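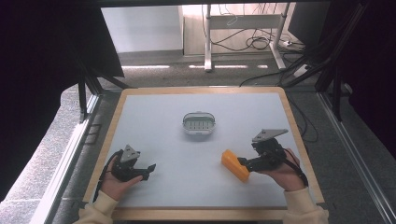 Re: Small-parts baskets, sizes and sorting order

From: Natalina Morelli
To: toy-library-stock list
Time: 4:15 pm

Gualtiero wrote:

> We have the April returns to put back on the shelf and I am still not
> clear on which basket to use for the wooden and plastic play food. The
> old sheet says "small white, slotted". The new sheet says "Vadska 4".
> Are these the same thing? Also, do the wedges go in with the round
> pieces or on their own? I had a set go out short because a wedge was
> under the rim of a bigger tub and I missed it when I tipped it out.
>
> Last question, does it matter what the sorting table is covered with?
> Ours is bare pine and everything slides.
>
> Gualtiero Valentini

Gualtiero,

Answers in the order you asked.

Basket. Yes, same thing. "Vadska 4" is the shelf code I gave the small white basket when I redid the stock sheet. The old wording was dropped because two other baskets also fit it. The one you want is translucent white plastic, oval with rounded ends, raised rim, narrow rectangular slots in a row along the wall. If yours has round holes it is the Adero, and that one goes with the threading beads only when it has the liner in it. Without the liner the small beads come through.

The picture at the top of this message has the basket on the grey-white mat with an orange wedge beside it. The rim is the quickest thing to go by.

Wedges. Separate basket for anything with a sloped face, if the set has more than one. A single wedge can go in with the rest of its set. Put it in last, flat side down, so it is on top when the basket is opened. The orange cheese wedge belongs to the De Luca lunch set, line 111 on the sheet. That set has 15 pieces and they all fit in one Vadska 4 if the bread slices stand on edge. If you lay the bread flat the lid will not close, and people then leave the lid off.

I would not use the deep tubs for play food at all. The problem you had is the usual one. The lip turns inward and a wedge will lodge under it when the tub is tipped. With the small basket you can see most of the contents through the wall and there is not much of a lip to catch anything. If you have to use a deep tub for a week or two, empty it by hand and run a finger round the inside before it goes back.

Table cover. It matters more than I expected. We changed to a pale mat over the whole work surface, with the wooden border left showing on all four sides. Three notes on that.

1. Plain and pale is best. We tried a green cutting mat with a printed grid first and the green peas and lettuce pieces disappeared on it. White pieces are a bit harder to see on the pale one, but most sets have only one or two.

2. Cut it to sit inside the border if your table has one. Ours was cut slightly too big the first time and the corner lifted. A piece went under it and stayed there until the next stocktake.

3. Wipe with a damp cloth and let it dry before you start. Do not use the lemon spray, it leaves the surface tacky and the felt pieces pick up lint.

Sorting order. I have been doing it this way and it holds up:

Empty basket in the middle of the mat, nothing else out. Tip the set out beside it, on the right if you are right-handed. Put the pieces back one at a time against the sheet, largest first. Anything left on the mat that is not on the line belongs to some other set and goes in the strays box. Anything on the line that is not on the mat gets written up as missing before you close the lid. One set on the table at a time. I know it is slower. A full shelf takes me around 8 minutes longer than it did when I had several sets open, but I no longer have to reopen them.

Labels. Put the label on the short end of the basket, below the rim. If it goes over the slots it peels, and the glue is a nuisance to get out of the openings. The Perkero labels come off cleanly in warm water. The paper ones do not, and I have stopped ordering them.

Still open: I do not have a code for the tall clear jar the marbles came in, and the colour column on the sheet is wrong for the second tea set (it says blue, the cups are grey). I will fix the tea set line. If anyone has a spare jar lid of that size, please reply to the list, mine is cracked.

The corrected sheet will go in the shared folder under the same name, so please do not work from a printed copy older than April.

Natalina Morelli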